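Varnish or hard wax oil for a table that gets daily kitchen use?
Posted in Furniture and Wood Care, 25 August 2024

hobley_lane

I have a solid wood table that used to be for eating at and now works as an extra kitchen worktop. It came from a second-hand shop in Faulkner so I have no paperwork for it and no idea what was put on it originally. It is 76 cm high and too heavy for me to move outdoors by myself, so any work has to be done in the room where it stands.

The finish feels thin to me. When I wipe it with a damp cloth it goes slightly rough and then smooths down again once it has dried. If I leave a drop of water on it for an hour I get a dull mark that takes a day or so to fade. Furniture polish makes it look better for an evening and then it is back to how it was. I have stopped using polish because I read that it can make refinishing harder, though I did use it for most of last year.

I am trying to decide between a water-based varnish (the shop had one by Motex, satin) and a hard wax oil (they had Revar, clear). The man in the shop said either would do. The varnish is cheaper. The oil says two coats on the tin and the varnish says three.

It gets used for drying dishes, sorting dry food and general putting down of things, so water and scratches matter more than looks. I don't mind if it ends up a bit darker but I would not want it to go orange. There is no cooking on it and hot pans go elsewhere.

Do I need to strip it right back first, or is a light sand enough? And is there a way to find out what is on there now? I have a small electric sander and can leave a window open, but the room can't be out of use for more than a weekend.

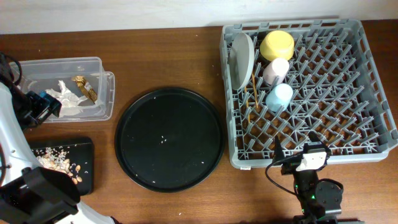
Sun on the top, with the black tray of rice and peanut shells: 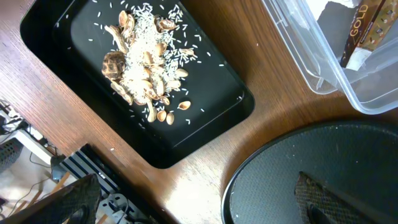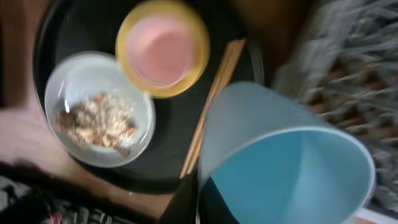 The end with the grey dish rack:

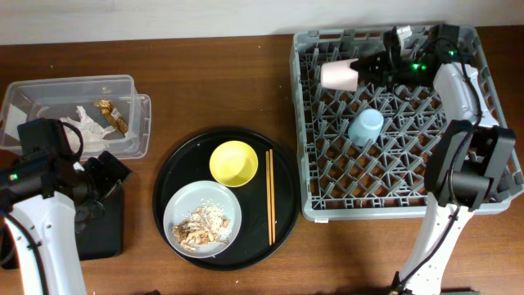
pinfold_w

I would go for the hard wax oil for that sort of use. Varnish stands up to water very well while it is whole, but once it gets a deep scratch the water goes in under the edge and you get a pale patch that can't be fixed without sanding the whole top. With oil you can sand the bad bit by hand, wipe a little more on and it blends in after a few days.

To find out what is on there, pick a spot on the underside of the overhang if it looks finished the same as the top. Rub it with a bit of cotton wool and methylated spirit. If it goes sticky straight away it is probably shellac. If nothing happens, try white spirit on a different spot. If the cloth comes away yellow or brown and greasy, that is wax or old polish. If neither does anything much, it is likely a modern lacquer or varnish.

Oil has to get into the wood, so a light sand is not enough if there is lacquer on it. You would need to go back to bare wood on the top. Start at 120 grit, then 180, and stop there. Don't go up to 220 for oil, the surface gets too closed and the oil sits on it. For the varnish 220 between coats is fine.

Before sanding, wipe the whole top with white spirit and change the cloth often. Silicone polish is the thing to worry about. If you sand it in, you can get little craters in the new finish, and varnish is worse for this than oil.

Put the oil on very thin. Leave it 10 minutes and take off everything that hasn't gone in. Most people who say it stayed tacky left too much on. Lay the used cloths out flat outside to dry, or soak them in water, as oily rags in a heap can catch fire. You can put light things on it the next day, but keep anything wet off it for a week or more. The legs can be left alone.

m_garside

Varnish. Did mine in December with the Motex and it has been fine. Open the window.

tealcaddy

Agree with the first answer mostly, but whichever you pick, get something to go under the wet things. I had a Futby rubber mat cut to size under my drainer and wood that had been going black at the joints stopped getting worse. You need to lift it and dry under it every couple of days or it holds the water in and you are worse off than before.

Also check the tin for whether it is suitable for food surfaces once cured. Some are and some aren't, and the same make can have both on the shelf. As for going orange, ask for a small sample and try it underneath. Clear oil on reddish wood usually comes up the colour the wood is when you wet it.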